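Kaltitier
Jul 25, 2022

1/ A few people asked how I cut my grocery and household spending this year without using an app. It's a paper system. I'll put the whole thing in one thread so I can link to it later.

2/ Background: two adults, one income and a half, a rented place in Cerkivdale. In February I added up what we spent the month before on food, cleaning stuff, and random things for the house. It came to $2540. We had been guessing a lot lower than that.

3/ I had tried two budgeting apps before. Both worked fine. I stopped opening them after a couple of weeks, so that was the end of that. Paper on a table I have to look at.

4/ What you need: one big sheet of paper, a smaller sheet, a pen, and your receipts for the month. I buy end rolls of plain paper from Sivel, the print shop by the bus station. Any big paper is fine.

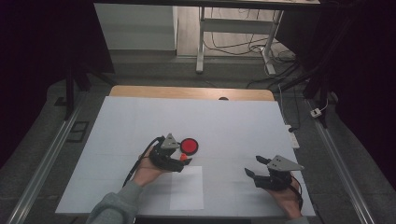 5/ The big sheet is the month. Draw a line down the middle. Left side is food, right side is everything else. I know people want more categories. I started with 9 and couldn't remember which one dish soap was in.

6/ The small sheet is the week. It goes on top of the big one, near the edge where you sit. Write down what you spend the day you spend it. Store, amount, one word for what it was. At the end of the week copy the total to the big sheet and start a new small one.

7/ Don't copy every line over, only the total. Keep the small sheets in an envelope. I go back to them when a week looks high and I want to know why.

8/ Receipts: I only keep the ones for things that might get returned. The rest go in the trash once they're written down. Thermal paper fades anyway - I have a folder from two years ago that is mostly blank.

9/ What the sheets showed us. We were going to the store seven times a week between the two of us. Most trips were for one thing and we came home with five. Nothing on the receipts looked crazy. It was $14 here and $22 there.

10/ So we went to two trips a week, with a list. If we run out of something between trips, we do without it or borrow from next door. So far that has meant no milk for a day and one dinner with no onions.

11/ The second thing was duplicates. I had four jars of cumin. We owned three rolls of packing tape, all opened. We kept buying things we already had because they were in the back of a cabinet.

12/ To fix that we did one full inventory. Everything came out of the cabinets and drawers in the kitchen and hall, shelf by shelf. It took most of a day. There were 261 items in the end, and the list fits on two pages if you write small.

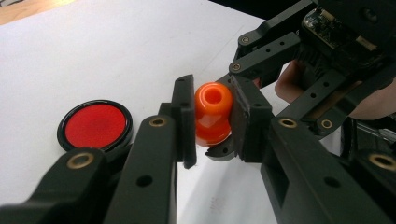 13/ The non-food drawers were worse than the food. A drawer with no job collects things that don't belong anywhere, and then you can't tell what you own. My rule for the small stuff is that if I can't say what it's for, it goes in a box with the date on it. Something like that round red disc with the black rim would go straight in the box, since it could be a jar lid or a lens cap and I couldn't tell you which. If it's still in there after six months, it goes.

14/ Put the inventory list inside the cabinet door. When you finish something, cross it off. When you make the shopping list, open the door and look. This one step cut more from our spending than anything else in the thread.

15/ Things that didn't work for me: cash envelopes (we kept moving cash between them), no-spend weeks (we spent double the week after), and planning all the meals for a month. Planning four dinners a week is enough. The other nights are leftovers or eggs.

16/ Store brands: try one at a time. We switched flour, canned tomatoes, trash bags, and rice with no complaints. We went back to the name brand on coffee and paper towels.

17/ I joined the loyalty program at Yook, the discount grocery out past the car wash. The prices are good on dry goods. The produce is hit or miss, so I check it before I put anything in the cart.

18/ Somebody will ask about bulk buying. We don't have room for much of it. Rice, oats, and toilet paper are the only things we buy big. A large bag of anything else goes stale on us before we finish it.

19/ The last three months are all lower than the one I started with. June was a little higher than May because we had family staying and I wasn't going to count slices of bread.

20/ If you want to start, don't wait for the first of the month. Tape the paper down today and write in whatever you bought this morning. Replies are open if I left out a step.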